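The Night Skumia Came Back
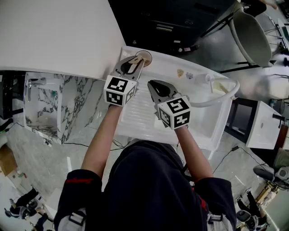

Fotini had the old Skumia single on before anyone had their coat off, and oh, that opening riff! Two guitars, one cheap amp, and Markos howling like he meant every word. She turned it up until the kitchen joined in: the white sink with its ridged drainboard, the curved white hose by the faucet, all of it humming in E minor.

"We played that to nearly 100 people," Markos said, grinning.

"And they wanted it again!"

He was already hunting for his guitar. Nnamdi found two wooden spoons and a pot, counted four, and they were a band again, loud and gloriously out of tune.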